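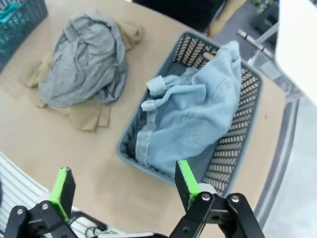

Last updated: May 7, 2020

The sorting system has changed again, so the old post on it no longer applies. I have moved from one large hamper to two small baskets on the table, one teal and one grey, and the rule is by weight of cloth. Colour comes second.

Grey basket: denim and anything else that holds water. Teal basket: light things, mostly cotton. Whatever is left on the tabletop is undecided, and at present that means sweatshirt fabric and khaki. Both are medium weight and both cause trouble in a mixed load. Khaki dries flat and fairly quickly. Sweatshirt fabric stays damp at the cuffs long after the body of the garment is done, and if the two come off the airer together one of them is always wrong.

I used to sort by colour alone, as I was taught. With modern dyes and a 30 degree wash I have had very little colour transfer, apart from one red tea towel in August. Uneven drying was a weekly problem. Denim washed with shirts comes out with the shirts wrapped round it, the drum goes off balance, and the machine drops its spin speed to compensate. Everything is then wetter than it should be. Washing denim by itself fixed this at once.

The grey basket is the shallow sort with slots in the walls. Depth matters more than I expected. In a deep hamper the bottom layer is compressed for days and the creases set before washing. A shallow basket is full after one pair of jeans and a bit more, so it gets emptied. The slots let air through, which helps if something goes in slightly damp. The drawback is that small socks can work their way through larger openings, so socks now go in a mesh bag on the back of the door.

Sawsan Hourani asked in the comments about folding dirty clothes before they go in. I don't. I check pockets, close zips, turn denim inside out at the machine and leave it at that.

Current routine:

Empty both baskets on to the table.
Check pockets.
Denim first, 30 degrees, full spin.
Light load second, 30 degrees, reduced spin.
Medium load when there are 4 items or more. Below that, they wait.

The airer takes one load at a time. Denim goes on the outer rails with a gap of 10 cm between pieces, waistbands up. I have tried it hems up as well and found no difference in drying time, though the waistband is easier to peg.

Still to sort out: the khaki. I may put it in with the light load for a few weeks and note whether the spin settles. Hanan Haddad washes hers with towels and reports no trouble, but her machine has a larger drum than mine, so I can't compare directly.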